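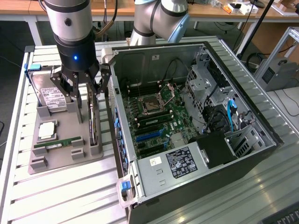

Page last changed: November, 4.40 pm

The parts bench at the Daltedstead repair room is open again, and I couldn't be happier! I popped in after lunch and there was already a black tower lying on its side with its insides on show - green motherboard, two memory modules in their slots, and the processor socket empty with its lever frame swung open. The processor itself was waiting in the grey tray next door, along with a hard drive stood on end and another stick of memory. I do like that tray. My own screws and bits live in a margarine tub.

The Jaramillo fund put in 458 pounds, which paid for the new worktop and a proper set of screwdrivers (the old ones had gone to Idell Street and never came back). There are 40 old desktops on the list so far, most of them from the Visau offices, and they'll go out to homes in the town once they've been put right.

If you've got a tower in the loft, bring it along, but please leave the monitor at home - we've no shelf space for screens. Spare memory and drives are welcome too, as long as you've taken your photos off first. Doors open at 2 and the kettle goes on soon after.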